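Call for Participants: Gisler Invitational Officials and Scorekeeping Program

The Gisler Basketball Conference invites applications for its officials and scorekeeping program, which supports the men's and women's postseason invitational held each October at Dronden Arena. The program will accept 50 participants. Applications must be received by January 10, 2026.

Participants will be assigned to one of 2 tracks. The officiating track covers floor positioning, foul administration and late-game clock situations. The scorekeeping track covers the official book, play-by-play entry and the correction of box scores after the final horn. Applicants may state a preference – the conference will honor it where places allow. 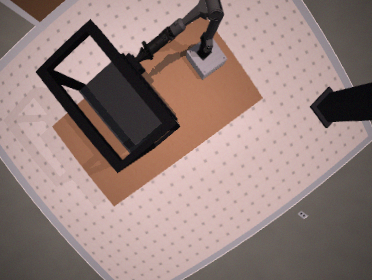
Simulated robot arm and black rectangular frame, overhead view.

Applicants must be at least 18 years of age, hold a high school diploma or equivalent, and be available for all tournament sessions. Previous experience at the high school or club level is preferred for the officiating track. None is required for scorekeeping.

Each participant who completes the program will receive a stipend of $900, paid after the title game. Meals are provided on game days. Travel from outside Dronden is the responsibility of the participant.

To apply, send a letter of interest, a resume and the names of two references to Wendelin Gasser, Director of Game Operations, Gisler Basketball Conference, 1001 Vesier Avenue, Dronden. Incomplete applications will not be reviewed. The conference is an equal opportunity organization.

Comments

hoopsref_jadska: Does club experience outside the conference count for the officiating track?

Game Operations: Yes. Please list the league and the seasons worked.

M. in Vesier: Did the book last year. Long days, good crew. Applying again.

Contact | © Gisler Basketball Conference | Back to top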